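5.2 When the arm wouldn't stop pushing

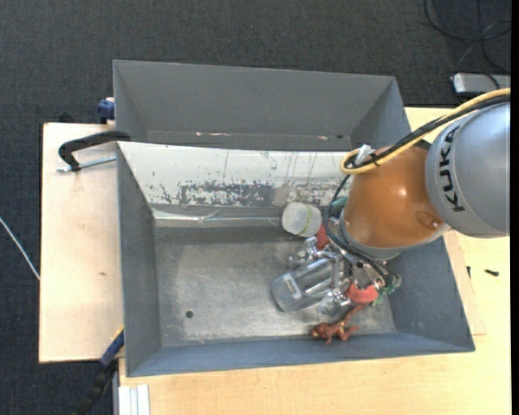
Pierina Serra read an early draft of this section and told us to quit calling it a grasp failure, as the grasp was fine and the safety stop was what let us down. She's right, so I'll tell it her way.

We were running the Dretelura set, where the arm picks mixed items out of the front compartment of the bin (Figure 3). On attempt 22 the fingers went down past the item and kept pressing against the metal floor. Our force limit should have tripped right away. It took 6 seconds, and by then two of the finger joints were bent and I was already running for the big red button!

So what happened? The Pledska planner zeroes the force reading before each pick, and we had let it do that while the cables on the wrist were still swinging (my idea, sorry, it saved time). A bad zero hid most of the real load. We had seen the same thing in May, on a much smaller scale, and blamed a worn sensor.

We now wait 2 seconds before zeroing, and the stop signal goes straight to the arm controller without passing through the planner. I'd love to say that settles it, but a slow drift during a long pick could still fool the check, and we haven't tested that yet.

Figure 3. The arm at work in the front compartment, with objects of different shapes lying near the gripper.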